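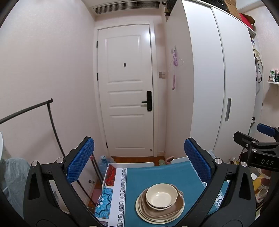 Assessing the Hesteck Hand-Held Gripper Kit

Over two weeks in April I evaluated the Hesteck kit, which Trirnport offers to households and small studios for recording manipulation tasks by hand. The hire package includes a padded two-finger gripper, a charging case and access to the Zidine upload service. The fee was 193 dollars, with a refundable bond of 610 dollars.

The set task was the handling of stacked crockery on a small table. Bowls and plates are a demanding choice, as nested rims leave little room for a fingertip. 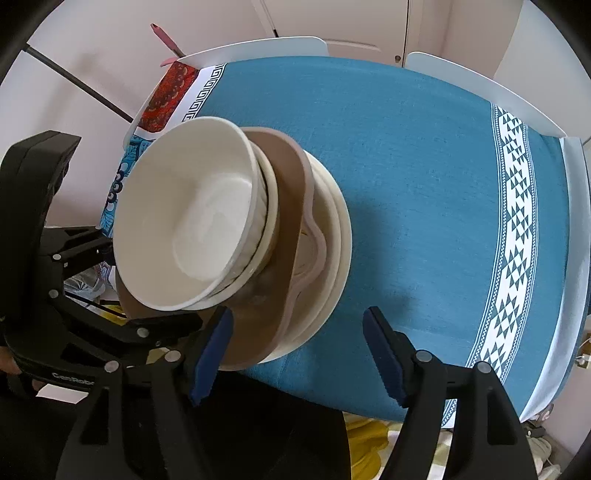

The ridged pads are the strongest feature of the product. They held a glazed rim firmly without excessive squeezing, although the wider pieces required a slower approach and a second attempt on several occasions. Hand fatigue became noticeable after some 51 recordings, and I would recommend regular breaks.

The written guide, prepared by Gisler, is thorough on calibration but brief on storage and cleaning. Uploads were reliable in the evening and considerably slower at midday.

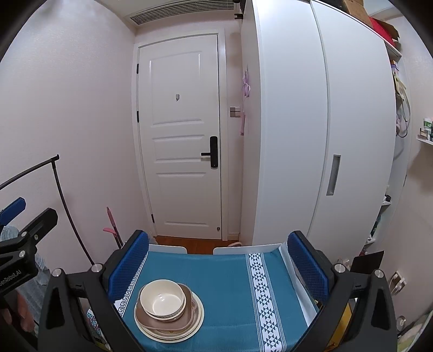

Crockery task on the teal tablecloth, gripper open.

On balance, the service represents fair value for a short hire. Prospective customers should confirm the return freight charge before booking – it is not included in the advertised fee.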